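Storngate Workshop News
15 February 2021

From the robot bench

Well, it has been a busy few weeks at the back of the shop, and since people keep stopping me at the coffee machine to ask how "the arms" are doing, I figured I'd write it all down in one place and save my voice.

The short version is that both arms are up, both hands are on, and I finally got them to share a table without knocking into each other (mostly!). If you were around in January you'll remember me crawling under the thing with a flashlight in my teeth. I had the left and right shoulder boards swapped on the bus, so every time I told one arm to lift, the other one did it. I spent two full evenings blaming the software. It was two plugs.

After that came the cables, and I want to talk about the cables for a minute, so bear with me. The first set I made up was too short, and at full reach the connector at the wrist pulled out just far enough to drop the hand off the network. I re-did the whole lot with an extra 60 millimeters of slack, plus a strain relief clip at each elbow that I printed on the Dudov printer by the window. Seven hours for one batch of clips – sorry to everyone who was waiting on it that night.

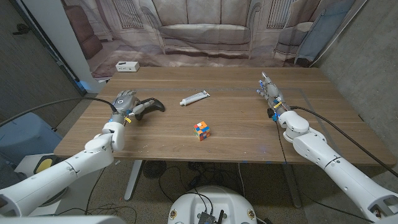
Grip has been my real project this month. The hands came with a set of ready-made poses, and they're fine for a demo, but they close the same way on everything, and I wanted something that would take hold of an odd shape and stay there. So I've been writing my own, one object at a time, starting from whatever I had lying in a drawer. The game controller in the left hand has been the hardest by a mile. It's all curves, the handles stick out at an angle, and if the thumb lands in the wrong place the whole thing pivots. The Rubik's cube is a lot friendlier, flat sides and all, and the squeeze tube is next on my list. Soft things scare me a little. I've set the current limit way down for that one, and I still plan to stand there with my finger on the stop button and a roll of paper towels handy.

The blue tape on the table is for me, by the way, so please leave it be! I line things up by it between runs, and if it moves I have to measure everything over again. Same goes for the living room backdrop. It's up to stay, and yes, I know the sofa looks comfy.

Now for the money part, because somebody always asks. The replacement power supply was $280, bought used through Baysal, and it runs a good bit quieter than the one it replaced. I also broke down and ordered a proper bench fixture from Siminent for calibrating the fingers. I'd been doing it with a stack of feeler gauges and a rubber band, and I was getting a different answer every night. With the fixture I can do a whole hand before my tea gets cold.

I've also been logging grips as I go, in a plain old spreadsheet. There are 348 rows in it so far, with a column for the object, a column for the pose, and one for "what went wrong," which is by far the most fun to read. My favorite entry just says "threw it."

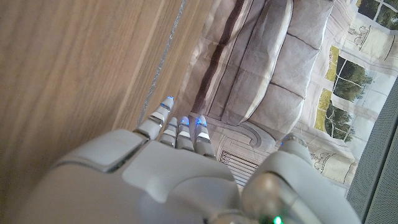
Fingertip lights on blue, up close at the edge of the table.

I get a lot of questions about those lights. The color is something I set myself in the startup script, so that I can glance over from the keyboard and know that a hand has finished booting and is ready to take commands. Before I did that I was forever sending poses to a hand that was still waking up, then wondering why it ignored me. Go ahead and steal the idea if you're building anything with more than one controller in it, it took me ten minutes and I should have done it on day one.

Still to do: tidy up the wiring on the floor, which I've been promising since before the holidays, get the two arms handing the cube back and forth, and write a decent shutdown routine so they lower themselves gently. Right now I hold an elbow and hope.

If you'd like to come try a few poses, the sign-up sheet is on the end of the bench. Tie back long hair, leave the dangly sleeves at home, and bring something weird for them to pick up. Nothing with eggs in it, please.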